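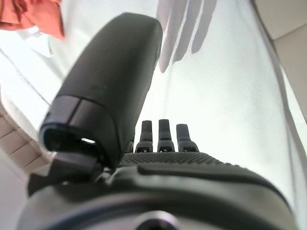
How do I get my sourdough starter going again after weeks in the back of the fridge?

Posted in Home Baking > Bread and Starters

Hello everyone, I hope this is the right place to ask. I have been reading this board for a good while and never posted, so please be gentle with me!

I was given a starter two winters ago by my neighbor when she moved away, and I kept it going very faithfully until this past summer, when we had family staying and then the kitchen was being painted and one thing led to another. It went into the back of the fridge in a jam jar and I'm sorry to say I forgot it. When I found it there was a layer of gray liquid on top and it smelled like nail polish remover. No pink, no fuzz, nothing that looked like mold to me.

I poured off the liquid and fed it with plain white flour and tap water, the same as I always did. The first day it bubbled a little around the sides and I got very excited. The second day, nothing. I've kept feeding it every morning and now it just sits there like pancake batter. My kitchen is cool at this time of year (we don't turn the heat on until October if we can help it) and I wonder if that matters more than I think.

My questions are: is it dead, should I be feeding it more often or less often, and does the flour make a difference? I've been using the Nekau all-purpose because it's what our store carries. I would hate to throw it away after two years, and I feel I owe it to my neighbor to try.

Thank you so much for reading all this.

Dilruba Sultana

3 replies

crumbandcrust

Just start over. Flour and water, a week or two, done. Old starters are no better than new ones, people get too sentimental about them. If it smells like nail polish, it's hungry.

MarigoldKitchen

Oh Dilruba, please don't throw it out yet! I have brought back jars that looked far worse than what you describe, and the smell you mention is very common in a starter that has been left without food. The gray liquid is only hooch, and you can pour it off or stir it in as you like. If you ever see pink or orange streaks, or anything fuzzy, then yes, it has to go in the trash, jar contents and all, and no amount of sentiment should stop you. But it doesn't sound like you have that.

What I would do is make it much smaller. Most people, when a starter is weak, keep adding food to a big jar of tired old stuff, and the poor thing can't keep up. Take one spoonful from the bottom and put it in a clean jar. I weigh mine, and I would start with 40 grams of flour and the same of water. Stir it well, scrape down the sides, put a rubber band around the jar at the level of the top, and set the lid on without screwing it down. Then leave it alone. I know how hard that is, I used to stand there peeking at mine every hour like a child waiting for cake.

About the flour: all-purpose is perfectly fine for keeping a starter, but for waking one up I would mix in some whole wheat or rye if you can find it. Half and half is good. My sister swears by the dark rye from Rathnayake, and I've had just as good luck with the store's own bag, so buy what you can get. You only need it for these few days and then you can go back to your usual.

Now, the temperature. You are quite right to wonder about it! A cool kitchen slows everything down, and a starter that would double by lunch in July may take until the next morning in the fall. I keep mine in the oven with only the light on, with a note taped over the controls ever since my husband preheated it to 500 for pizza with my jar inside. That was the end of that one, and of the jar too.
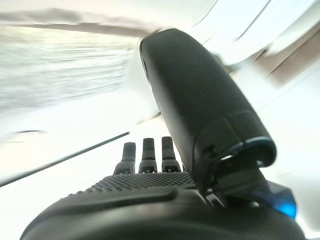
If your oven light gets too warm (some of them do), prop the door open with a wooden spoon, or put the jar in a picnic cooler with a bottle of warm water next to it. The top of the refrigerator worked nicely in our old apartment. You want it warm the way a comfortable room is warm, and if the jar feels hot in your hand it's too much.

The other thing, and I say this kindly, is not to feed it again until it shows you something. If you throw most of it out each morning before it has had time to grow, you're thinning it a little more every day. So if there are no bubbles after a full day, give it a good stir and wait another. Once it starts rising, feed it after it has reached its highest point and begun to sink back. When it's doubling reliably two or three times in a row, you can bake with it.

I would give it 7 days before you lose heart. The quiet spell after that first burst of bubbles happens to nearly everybody, and I think that is when most starters get thrown away.

One last bit, for later on. When you have it strong again, smear a thin layer on a sheet of parchment, let it dry until it snaps, and keep the flakes in an envelope in the cupboard. Then if you ever have a houseful of company again you'll have a spare. I have some tucked in with my recipe cards, next to my mother's bread pudding, which I must post on here one of these days.

Do let us know how you get on!

oldmillroad

Agree with most of what Marigold said. I'd only add to check your water. Ours comes out of the tap smelling like a swimming pool some weeks, and my starter sulks when it does. I fill a Jorkitz pitcher the night before and use that. Not sure if it's the filter or the sitting out that helps, but letting it sit won't do anything for you if your town uses chloramine, so look it up.

Also use a straight-sided jar. With a jam jar that curves in at the shoulder it's hard to tell how far it has risen. I bought a set of 2 from Wekodero that are wide enough to get a spatula into, and washing up is a lot easier.

Comment from Dilruba Sultana

Thank you all, and Marigold especially, you are so kind to write all that out. I've moved a spoonful into a clean jar with some rye and it's in the oven with the light on. I think I was feeding it far too often! I'll put a note on the oven door before supper.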